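The Asthorpe Print Biennial is an exhibition of contemporary printmaking held every 2 years in the town of Asthorpe. It opens in September and brings together etchings, woodcuts, lithographs and screenprints, most of them made in the two years before the show. The first edition hung 107 prints in a former grain store, and the response was remarkable: about 700 people came on opening night!

Its founder, the printmaker Hok-lam Kuo, wanted visitors to get close to the work, so the prints are hung low and without glass wherever the artists agree. It is a wonderful way to see ink on paper, with every plate mark and ragged edge in plain view.

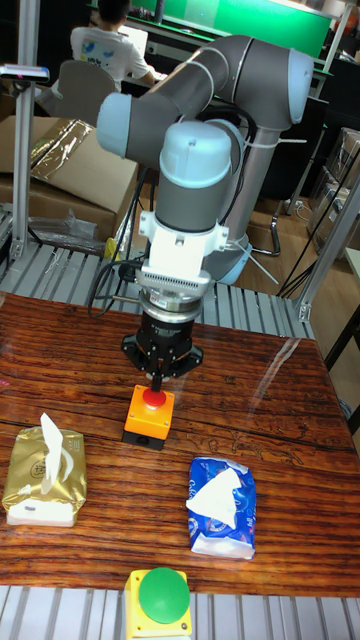
Editions and collecting

Each invited artist makes one new print for the biennial in an edition of 100. The sheets are signed and numbered, and the first of every edition goes to the Brellell Collection, which lends them generously to schools and small museums. Among the best loved is Ketetti, a lively seven-color woodcut of a harbor at dusk.

See also: Relief printing; Artist's proof; Brellell Collection

Page last edited 2021-04-29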